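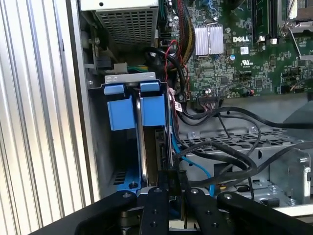 Home Advice Opinion Housing Contact

The Case for Checking Alarms Before Anything Else

Kyriaki Galanis

Every landlord in Erkby is now asked to provide a fire safety leaflet at the start of a tenancy. The leaflet is well written and sensibly illustrated. It covers chip pans, candles, extension leads and the storage of paint. On its last page, beneath the telephone numbers, it advises the tenant to test the smoke alarm. In the view of this writer the order should be reversed, and the duty to test should not rest with the tenant alone.

A smoke alarm is the one item in a home that works while the household is asleep. It does so only if it has power, if its sensor is clean and if it has not passed the end of its life. Most people know about the battery. Far fewer know that the unit itself wears out, and that a replacement date is usually printed on the back or the side, where it cannot be read without taking the alarm down from the ceiling. An alarm may chirp properly when its button is pressed and still be too old to be relied upon.

The housing association at Valler Court examined this question last July. Its staff visited 364 flats and looked at each alarm in turn, recording the date of the unit as well as the result of the button test. The association had expected to find missing batteries, and it found some. The more common fault was age. Many alarms had been fitted when the block was refurbished and had not been touched again, except by decorators, several of whom had painted over the vents.

It would be easy to blame residents for this. The association did not, and it was right to take that course. A ceiling alarm in a stairwell may be out of reach for a tenant of average height, let alone for one who is elderly or unsteady. Asking such a person to climb a stepladder every month exchanges one risk for another. Tenants are also told, quite properly, not to interfere with fixtures. They can hardly be criticised for obeying.

My proposal is a modest one. Any visit to a rented home by a qualified person, for whatever purpose, should include an alarm check. The engineer who services the boiler is already in the building and already carries steps. The check takes 2 minutes. The result, together with the replacement date, should be written on the same record that is left with the householder. The neighbouring district of Allero has worked in this way for four years, and its housing officers report that the arrangement causes very little friction with contractors.

Three objections are commonly raised. The first is cost. A landlord with 1000 properties will naturally ask who is to pay for the additional minutes, and the answer must be the landlord. The expense is small when set against a single damaged kitchen, and smaller still when spread over visits that are taking place in any event. The second objection concerns liability: a gas engineer may not wish to vouch for an alarm. A simple form of words, confirming the test and the date and nothing further, should meet that concern. The third is that tenants will stop testing their own alarms if somebody else does it yearly. I accept that this is possible. A yearly visit is no substitute for a monthly press of the button, and the record left in the home ought to say so in plain type.

There remains the matter of owner-occupiers, for whom no such visit can be required. Insurers could do more in this respect. Renewal papers ask about locks in great detail and about alarms hardly at all. A question on the age of the unit would send a good many people to look at it, perhaps for the first time since they moved in.

The Erkby leaflet is due to be reprinted. I would ask those responsible to move the alarm to the first page, to explain where the replacement date is found, and to give tenants who cannot reach the ceiling a telephone number to ring.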